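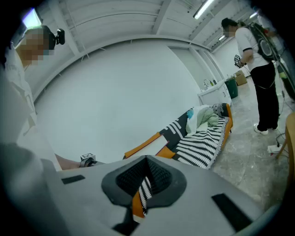
**Flarnumness Shore Rescue Society, Working Gear Section**

**Ticket 931: whip line jamming on the breeches buoy rig**
Opened by: Ruoxi Pan
Opened: July 24, 2025
Status: open, then closed, then open again (see below)

Hello all. I'm putting this down while I can still remember it, and before Yhon tells it his way!

The trouble is with the endless line, the one that pulls the buoy out to the wreck post and back again. We had the hawser up nice and tight between the tripod and the post, buoy hanging from its traveller, practice dummy sat in it with his legs through the holes. Out he went, lovely. On the way back he got a bit past halfway and stopped dead. I gave it a good heave and the line just went solid in my hands. Slacked off, tried again, got another yard or so, solid again. We ended up lowering the hawser and walking him in across the shingle.

What I tried first, in order:

- Flicked the line to shake out a twist. Freed it for a moment, then it stuck again.
- Swapped who was hauling, in case it was me. It wasn't me.
- Took the dummy out and ran the buoy empty. Much better going out, still stuck coming home.
- Checked the traveller on the hawser. Runs as sweetly as you like, so I've ruled that out.

That left the tail block on the wreck post, which is the old Rolgate one with the wooden cheeks. I couldn't get at it that afternoon as the ladder was up at Osow.

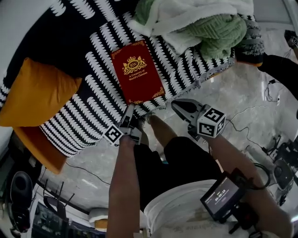 *Red book with gold crest, on the patterned blanket*

**Update 1 (Ruoxi)**

Ladder's back. Got the block down and had it on the bench, and I was so sure it would be the pin. It's not the pin! The pin is fine, a bit dull, no wear I could feel with a fingernail. The sheave spins. I put a drop of oil on anyway and felt very pleased with myself.

Then I offered the line up to it, and there's your answer, or so I thought. The new line is fatter than the old one. We bought it in February when the last one got too hairy to trust, and it came from Long with the right label on, but once it's been soaked it swells. Dry, it sits in the groove with room either side. After a night in a bucket it rubs on both cheeks. I hadn't even thought to check it wet, and of course it's never dry on the beach.

Ran it again with the old hairy line just for the test (no dummy, nobody standing under it) and it went out and back 4 times without a murmur. Closed the ticket. Had a biscuit.

**Update 2 (Yhon Nina)**

Reopening, sorry Ruoxi. Took the rig out with the old line and the dummy in and it jammed on the third trip. Same spot, a bit past halfway, coming home. Could be two faults on top of each other? 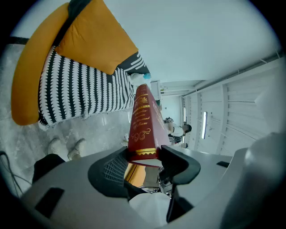 **Update 3 (Ruoxi)**

Right, two faults it is, and I take back what I said about closing things too soon being a Yhon habit.

I went and stood by the post while he hauled, which I should have done the first day. With weight in the buoy the hawser sags, and as it sags the two parts of the whip come closer together. Going out they stay clear of each other. Coming home, the tail of the block swings round, the two parts cross, and one rides over the other and gets nipped against the cheek. You can't see any of it from the tripod end. From there it just looks as though somebody has hold of it.

So for now:

1. Block tail is shorter and lashed in two places instead of one, so it can't swing.
2. Hawser wants to be tighter before anyone puts the dummy in. I've put a rag marker on the tackle to haul up to.
3. Old line stays on until we've got a wider block.

We did another run like that in a light breeze and it behaved. I'd like to see it in a proper wind before I say any more than that. 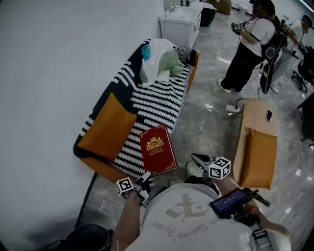
The wider block is the bit I'm stuck on. Rolgate blocks do turn up, but usually they've been varnished to go on a pub wall and I wouldn't hang a teapot off one. Yhon reckons we could have new cheeks made and keep the old sheave and pin, and I'm coming round to that, as long as the groove is cut a touch wider as well. Otherwise the fat line will only sit on top of it and jump off. If anyone knows a person with a lathe, please shout!

Also, whoever coils the whip down after practice, could you please do it in long bights in the box and leave the hand coils alone. I got a fair few twists out of it this week, and they're not helping.

**Update 4 (Yhon)**

Measured the gap between the cheeks, wrote it on the back of the block in pencil. New line soaking overnight so I can measure that as well. Rig is fine for the dummy, not for people, and I've tied a label on the tripod saying so.

Leaving open until the cheeks are sorted.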